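Jumano emménage dans 2168 mètres carrés et promet de la « sérendipité »

20 février 2023

Encore un siège sans bureaux attitrés. L'éditeur de logiciels Jumano a ouvert ses nouveaux locaux dans une ancienne imprimerie, entièrement réaménagée par l'agence d'architecture intérieure Jatoi. Le communiqué parle de « lieu manifeste », d'« écosystème de travail » et, à trois reprises, de sérendipité. On y apprend aussi, mais il faut descendre jusqu'à la deuxième page, que 439 salariés se partageront le plateau et que chacun devra réserver sa place la veille.

Sur le papier, le projet a de l'allure. Les verrières d'origine ont été conservées, les poteaux en fonte décapés, le béton du sol poncé et laissé brut. Jatoi a réparti les 2168 mètres carrés en 8 « quartiers », séparés par des rideaux de feutre et des bibliothèques basses. Chaque quartier porte le nom d'un vent, avec une teinte dominante qui court du tapis aux abat-jour. La signalétique découpée dans le liège est soignée. Il y a une vraie cohérence de matériaux, ce qui n'est pas si fréquent dans ce genre d'opération où l'on empile volontiers le mur végétal, le baby-foot et le néon à slogan.

Le calcul, lui, est moins poétique. Moins de cinq mètres carrés par personne si tout le monde vient le même jour, et encore, en comptant les circulations, les sanitaires, la cafétéria et le hall, dont la double hauteur ne sert à rien d'autre qu'à impressionner les visiteurs. Interrogée sur ce point, la direction répond que tout le monde ne viendra pas le même jour. Sans doute. Mais l'entreprise vient aussi de demander à ses équipes d'être présentes le mardi et le jeudi, et l'on voit mal comment les deux consignes tiendront ensemble. L'agence évoque un « lissage naturel des présences ». Le mot naturel fait ici beaucoup de travail.

L'acoustique reste la grande inconnue. Un sol en béton, des verrières, une charpente métallique : difficile d'imaginer plus sonore. Jatoi a fait suspendre des panneaux absorbants sous la toiture et assure que les mesures faites avant l'emménagement sont « très satisfaisantes ». Elles ont été faites dans un plateau vide. Pour les conversations confidentielles et les appels en visioconférence, il faudra se rabattre sur les cabines fermées, fournies par Jistness, un fabricant qui équipe déjà plusieurs immeubles du quartier. Leur nombre ne figure pas dans le dossier. Lors de la visite, toutes celles du rez-de-chaussée étaient occupées, dont une par un carton de luminaires.

Au centre du bâtiment, l'agence a dessiné la pièce dont elle est visiblement la plus fière : un gradin en chêne baptisé Ludo, où doivent se tenir les réunions générales, les déjeuners et, si l'on suit les architectes, une bonne part de la vie informelle de la maison. L'objet est beau, bien assemblé, avec des nez de marche en laiton brossé. Il n'a pas de dossier. Les prises de courant sont placées sous l'assise, à hauteur de mollet, et il faut s'accroupir pour y brancher un ordinateur. Quant aux personnes qui ne peuvent pas monter sur un gradin, une zone leur est réservée au pied de l'ouvrage, de côté, derrière un poteau.

Le principe n'est pas neuf. Voilà plus de 2 décennies que l'on explique aux employés de bureau que la suppression des cloisons les rendra plus créatifs, et les maîtres d'ouvrage continuent d'acheter l'argument, qui a le mérite de coïncider avec une baisse du loyer. Jumano ne s'en cache qu'à moitié : son ancien siège occupait une surface nettement supérieure, et le communiqué se félicite d'une « sobriété immobilière assumée ». Le montant des travaux n'a pas été rendu public. Celui de l'économie annuelle attendue non plus.

Du côté des salariés, les avis recueillis à la sortie sont partagés. On apprécie la lumière, la proximité de la gare, la cafétéria qui ouvre tôt. On regrette les caissons à roulettes, remplacés par des casiers trop étroits pour un casque de vélo. Plusieurs disent arriver avant huit heures et demie pour obtenir une place près des fenêtres, réservation ou pas, ce qui laisse penser que les vieilles habitudes de territoire ont survécu au déménagement. L'application de réservation était d'ailleurs en panne le matin de notre passage, et des feuilles scotchées sur les plateaux en tenaient lieu.

Reste la question des usages, sur laquelle l'agence se montre étonnamment discrète. Aucun questionnaire n'a été adressé aux équipes avant l'esquisse, seulement aux chefs de service. Une évaluation est prévue en juin, confiée à Jatoi. Que l'auteur du projet soit chargé d'en mesurer la réussite ne semble troubler personne chez le client, et l'on peut déjà parier sur le ton du rapport. Il serait plus instructif de faire relever par un tiers, pendant quelques semaines, le taux d'occupation réel des quartiers, les plaintes liées au bruit et le nombre de gens qui repartent travailler chez eux après le déjeuner.
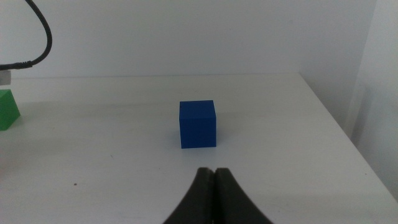
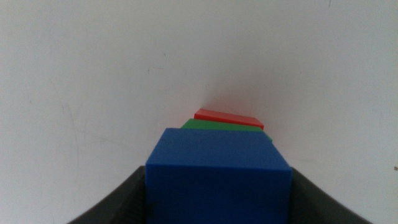 Un cube bleu sur un plateau blanc (première photo), puis devant un bloc vert et un bloc rouge (seconde photo).

Le rez-de-chaussée doit encore recevoir une partie de son mobilier, et la terrasse, annoncée pour l'ouverture, attend son garde-corps. Jumano prévoit une journée de visite pour ses clients au printemps, à une date qui n'est pas arrêtée.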